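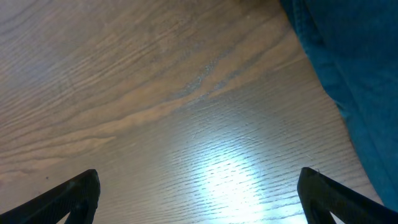

Wrist camera view, gripper fingers open above the work surface.

Trument Gripper Comparison: Progress Report to the Illari Fund
Reporting period ending Fri 15 March

During this period the project completed the first stage of its comparison between the Lai and Celura finger sets. Each set was assigned the same folding and stacking tasks. A total of 789 trials have been logged against the 4000 planned under the grant.

Glare from the tabletop remains the main concern with the wrist cameras. The team has lowered the exposure setting and will repeat 60 of the January trials to measure the effect.

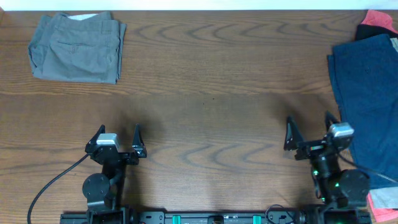
Both arms will stay on the shared rail for the second stage, which covers trousers and other heavier garments. Cable routing will be reviewed before that work begins. Spending stands at 70 percent of the equipment budget, and no change to the approved total is requested. The Celura fingers will be tested first.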